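Search this site
Type and press enter

Zerkolby Teleoperation Project
Progress report to the Pugh Fund, second period
Prepared by Efa Bellis, 5th November

This has been the best stretch of the project so far, and I am very glad to be able to write it up for you. When we last reported in March we had two arms that worked one at a time and a lot of cable. We now have both arms running together under remote control, a group of people who can drive them well, and 600 recorded demonstrations of packing and unpacking small items.

How we work now

The operator moves a pair of hand-held leader arms, and the arms at the table copy every joint. We did try the other way, taking hold of the arm itself and guiding it through the task, and we still use that when we want to teach one short motion. For anything with a box in it we have moved over to remote control entirely. A person's hands and sleeves kept getting into the recordings, and two people guiding two arms around one box is a good way to bump heads!

Each demonstration is one full attempt at a task, start to finish. We keep the slow ones. We throw out the ones where the operator changed their mind halfway, and Matvii Kobzar has written a small tool that lets us mark those with a foot pedal as we go, so that we no longer spend the next morning watching everything back.

What we have learned about operators

New drivers start out gripping far too hard and moving far too fast. Our first training plan was eight sessions per person and that has turned out to be about one kind of practice too few — people could pick and place well on the open table but froze when they had to reach down between cardboard walls. Emrys Hopkin rewrote the plan so that boxes come in from the second session, and the difference has been lovely to watch. Of the 59 demonstrations we had to discard this period, only 19 came from after the change.

Soft and crinkly things remain the hard part. A stiff little carton gives the fingers two flat sides to close on. A plastic bag lying flat gives them almost nothing, and the operator has to pinch up a fold first, without any feeling in the fingertips to say whether they have it. We would like to spend part of the next period on this.

Work at the table

The current task set uses an open cardboard box, a zipper pouch and a small clear bag, with one arm reaching into the box and the other held ready over the table.
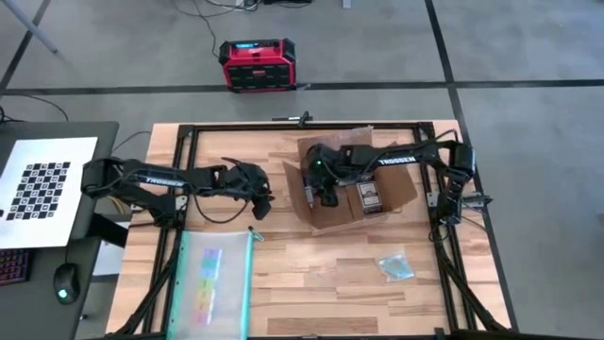

Corina Hollenstein wrote to us after her visit that she had expected the second arm to be the difficult one to learn, and that what surprised her was how long it took to trust the first. She asked whether operators should be allowed to rest one arm completely while the other works, or whether they ought to keep both moving so that the recordings show real two-handed habits. We think she is right to raise it. For now we let people rest an arm if that is how they would do the job, and we note it in the log.

Next period

We will add the Nistitz task list, starting with the bagged items, and bring two more operators through the new plan. Porkex has agreed to lend us a second set of leader arms, so training and recording can go on sideby side. Spending is on plan except for cables, which we wear out faster than I budgeted for.

Related reports
First period report: setting up the arms
Operator training plan, revised
Notes on guiding by hand

Contact the project office | Copyright Zerkolby | Back to top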